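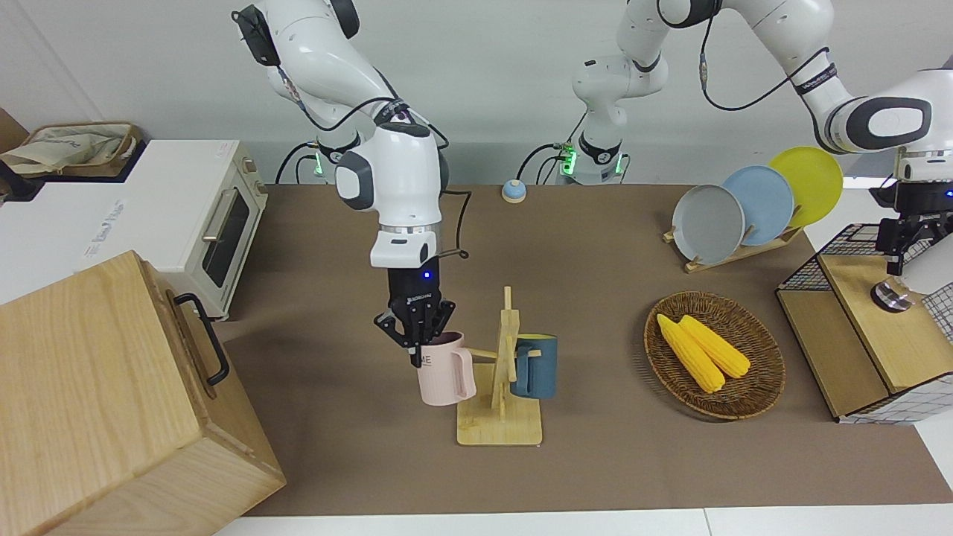 The mug tree with the teal mug on its peg and the pink mug alongside. The plates and the corn basket are to the right.

Last updated: June

The present entry concerns the arrangement of the small kitchen in Room 801 of the Erberg building, for which the undersigned has held responsibility since the previous tenant of the room, Dodov, vacated it. Several readers have asked how the things on the table came to be placed as they are, and whether the arrangement is regarded as final. It is not. It has, however, remained largely unchanged for four months, and that is long enough to report on.

The kitchen consists of a brown-topped work table against a plain white wall, with a white counter to its left. There are no wall cabinets. This fact governs everything else, and readers whose kitchens have wall cabinets should bear it in mind before adopting any of what follows. Whatever is in use must either stand in the open or be carried in from the corridor closet, which is shared with the office next door and is kept locked after 6 p.m.

Mugs

Mugs were formerly stacked. The practice was discontinued after a handle was lost, and a wooden mug tree was obtained in place of the stack. It is a simple item with a flat square base, an upright post and short pegs. It was bought secondhand and has required no maintenance apart from a light sanding of the underside, which had a burr and was marking the table.

Two mugs are regularly assigned to the tree. The first is dark teal-blue with a lighter blue rim. The second is pale pink with dark lettering on the side, and it is the one most often requested by visitors, who appear to choose it for the lettering. The teal mug is of a more comfortable weight in the hand and is recommended for tea. Both are hung by the handle. A mug hung on one side only will cause a lighter tree to lean, and although the present tree has never done so, it remains the custom here to load both sides when both mugs are at home.

An earlier entry on this blog stated that a mug tree should be kept at the back of the table. That advice is withdrawn. At the back, the tree was reached over other things, and the mugs were knocked against one another on the way out. It now has the middle of the table, with free space on both sides, and it is acknowledged that this takes up room which could be used for the preparation of food. The inconvenience has been judged acceptable.

Plates

The light wooden dish rack stands on the right. It holds three round plates – gray, pale blue and bright yellow – placed upright. They do not form a set. The gray plate came from Dodov's shelf and was left behind with his written consent. The blue and the yellow were purchased separately, in different years, and differ slightly in depth, a matter that becomes noticeable only when soup has been spilled on one of them.

It was at one time proposed that the plates be stored flat in the corridor closet and the rack used solely for draining. This was tried over a period of several weeks. The result was that the plates were never put away, as the closet was invariably locked at the hour when washing up took place, and the rack became a place of storage in any case. The proposal has been dropped and the rack is now recognized as the permanent location of the plates.

White cups are a more difficult subject. A plain cylindrical cup has no handle to hang by and does not sit well in slots intended for plates. Placed upright on the table, it collects dust; placed upside down, it leaves a ring. The present position is that a cup may be kept beside the rack, or laid in the rack on its side where there is clearance above the plates. Neither solution is satisfactory. Correspondence on this point would be welcome, particularly from readers who have managed without buying another rack.

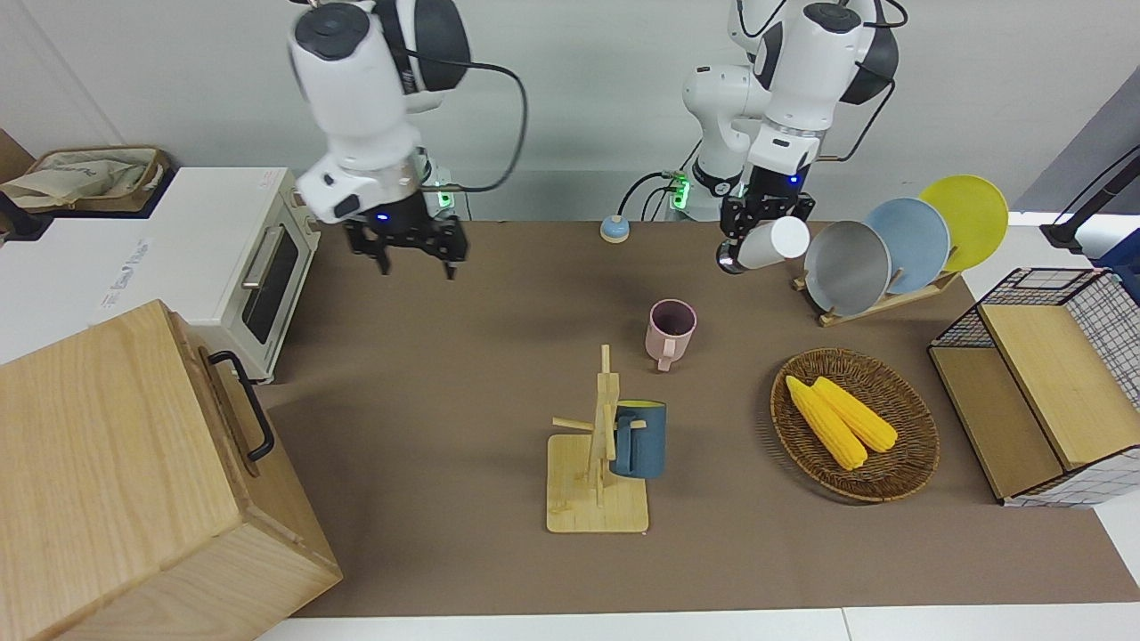
The table from the front, with the white cup above the plates, the toaster oven on the counter and the wooden box at lower left.

The counter and the toaster oven

The toaster oven is white, with a dark glass door and a silver handle, and it is the only cooking appliance in the room. It was acquired for 85 dollars and has been in service since the first month. It stands on the counter to the left of the table with its door toward the tabletop, so that a hot tray can be brought out directly over the work surface. When the oven was first installed it faced the room. Anyone opening the door was obliged to stand in the way of anyone entering, and the oven was accordingly turned.

Readers have inquired about its performance. It browns more heavily at the back than at the front. Toast should be turned around once. Frozen items take longer than the packet indicates, and potatoes should not be attempted by anyone who is expected elsewhere within the hour. A printed guide to small ovens issued by Plorkeck was consulted and found to be helpful on the subject of cleaning the glass, though less so on potatoes.

The beige fabric bag in the shallow brown tray is used for shopping. It is kept with its tray so that it does not migrate to the backs of chairs. The undersigned has previously expressed the view that a bag should hang on a hook. There is no hook, and the building management's rules on drilling are strict.

The light wooden box with the black metal handle is the largest object in the kitchen, and its position has been disputed. It takes up the near left corner and must be walked around. Two alternative positions were considered. Under the table it obstructed the knees of anyone seated, and in the corridor it was mistaken for a delivery and very nearly removed. It has therefore been returned to its corner, where it will stay until a better suggestion is received. Its lid is to be kept closed, as a lid left open narrows the passage further.

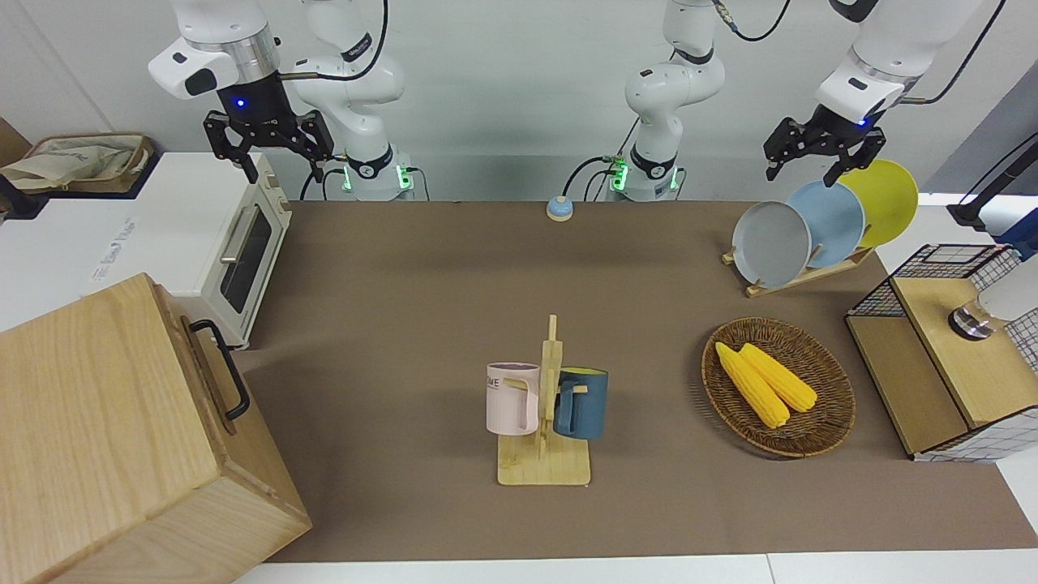 The matter of clear space deserves a section of its own, as it has produced more correspondence than any other. The table measures 58 inches in length, a figure that seems generous until a mug tree and a dish rack have been placed upon it. What remains is divided into two working areas, one on either side of the tree. The left-hand area is assigned to whatever is going into or coming out of the oven. The right-hand area, in front of the rack, is assigned to food that is waiting.

For most of the present month the food that is waiting has been represented by the round wicker basket and its two yellow ears of corn. The basket was chosen for its low sides. A deeper one had been used for onions, with the consequence that the lowest onion was forgotten, and the tabletop beneath it had to be treated with baking soda on two occasions. A shallow basket shows its contents at once. It does tend to sit at a tilt, and this has been accepted.

Visitors are asked to observe the following when using the kitchen:

Mugs are to be returned to the tree by the handle.
Plates go back in the rack upright.
Nothing is to be set down in front of the oven door.
Trays are to be wiped before the oven has been switched off for the night, but after it has cooled.

The last of these has been criticized as contradictory, and the wording will be reviewed.

Two further items remain under consideration. The first is a narrow shelf from Babalola, whose catalog includes one that stands on its own feet and would satisfy the rules on drilling. It would accommodate the white cups and possibly a sugar bowl. The second is a cloth for the tabletop, favored by those who dislike the brown and opposed by those who would have to wash it. Measurements for the shelf will be taken once the counter has been cleared, and the cloth will be dealt with in the fall.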